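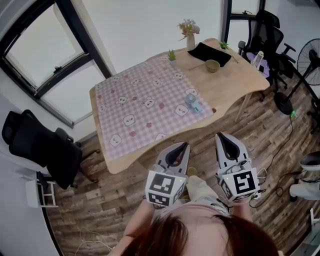
Discharge summaries should be dated by when they are read

By Nadège Roussel
Apr 18, 2025

Most hospitals measure the discharge summary by one number: the interval between the patient leaving the ward and the document being signed. The number is easy to extract from the record system and easy to put on a dashboard. It tells us very little about whether the family physician has the medication list in front of her when the patient sits down.

Our regional audit in March took 39 cardiology discharges and followed each summary to the receiving clinic. Signing was prompt in 36 of them. By that measure the service is performing well, and the quarterly report will say so. When the clinics were asked when a physician had first opened the document, 21 had been opened before the follow-up visit. The remainder were sitting in a fax queue, a scanning tray or an inbox assigned to somebody on leave.

The sample is small and comes from one service. I would still argue that the metric is measuring the wrong end of the process. A summary signed at noon and read after the appointment has the same clinical value at that appointment as one never written.

The usual objection is jurisdiction. Karabo Mabuza, who manages records at the Lindau site, put it to me plainly: the hospital controls transmission and the clinic controls reading, and a department cannot be held to a target it does not control. It is a fair administrative point. Diuretic doses are changed on the ward all the same, and the patient goes home with the old bottle still in the cupboard.

Read receipts are technically trivial. The Virero interface already returns a timestamp when a document is opened, and the field is discarded on import. Retaining it would require a change to the mapping table and an agreement on who looks at the exceptions. My preference is the ward pharmacist for any discharge with a changed anticoagulant or diuretic, and the unit clerk for the rest. If there is no open event after 2 business days, someone telephones the clinic.

Benedek Szilágyi has argued in this newsletter that patient-held copies make the whole question obsolete. I favour patient-held copies. I would not rely on them for a person discharged with mild delirium, or for anyone whose daughter does the paperwork from another province. Paper in a handbag is a backup – a good one – and should be costed as a backup.

The signing target need not be abolished. Keep it as an internal measure, where it is useful for rostering and for residents' workload. The figure reported to the board should be the proportion of summaries opened before first follow-up, broken down by receiving clinic, with fax-only clinics listed separately.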